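Speaker notes - Suturing practice on tissue pads
Mumanlow skills afternoon, Monday, second slot after the tea break

Slide 1. Title only. Wait for the door to close. Say who I am, say there will be time at the end for questions, and ask people at the back whether they can hear.

Slide 2. Why a whole talk on closing a straight cut. Most trainees who come to us at Ulelberg can already throw a stitch. The trouble is in the row. Spacing drifts after the third or fourth one, the bites get shallow, and the last stitch has to make up for all the others. We went back through the practice logs and had 528 closed incisions to look at. The commonest remark in the margin was "uneven bites", well ahead of anything to do with knots.

Slide 3. Laying out the pad. We put more than one incision on a pad and have people close the lower one first. When they move up, the finished row is there to compare against. Point to the closed row, then to the upper incision, which still has the needle and thread over it.

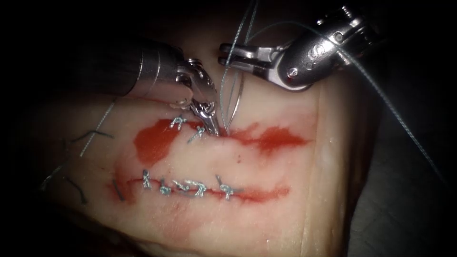
Saturnino Carrasco wrote back on the draft of these notes that he would start with the upper incision, as a finished row underneath tempts people to copy its spacing even when the spacing was poor. He also thinks trainees should get a fresh pad for every session and never see their old work. Read this out, it is a fair point. My reply is that we check the lower row before anyone moves on, and if it's poor it comes out. Pads cost money as well.

Slide 4. Thread length. Keep this short. We cut to 300 mm for a single row. Longer than that and people spend their time managing the tail. Shorter and they run out before the last stitch and start pulling tight to save thread. Ask for a show of hands on who cuts longer. There are usually a few from Chowdhury, where they were taught to cut long and trim.

Slide 5. Order of work for each stitch. Say it slowly, people write this one down.
Steady the edge next to the last stitch.
Set the needle in the jaws before going near the tissue.
Enter square to the surface, follow the curve, come out at the same distance on the far side.
Pull the thread through along the line it wants to take.
Look at the row before starting the next.

Slide 6. Holding the thread.
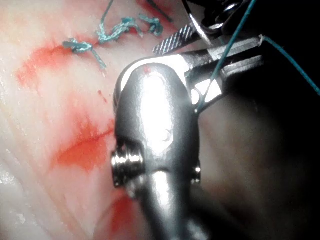

Tension is where the Plakside group lost most of their marks in October. They pulled with the tip of the jaws and the thread slipped, then they gripped harder and frayed it. Take it well inside and let the grip surface do the work. The diagonal cross-hatching on the lower jaw is easy to make out at this size, so use the pointer on it. Then move to where the green thread is clamped and ask what happens to it if you twist the wrist while pulling. Leave a gap for an answer - someone normally says it frays.

Slide 7. Marking. Nine points for the row: spacing, depth and tension, three each. Knots are marked on a different sheet. Mention that the sheet is on the side table and they can take one.

Slide 8. Questions. If it's quiet, ask who practises with their weaker hand. Pads need to be back in the trays by the end of the slot.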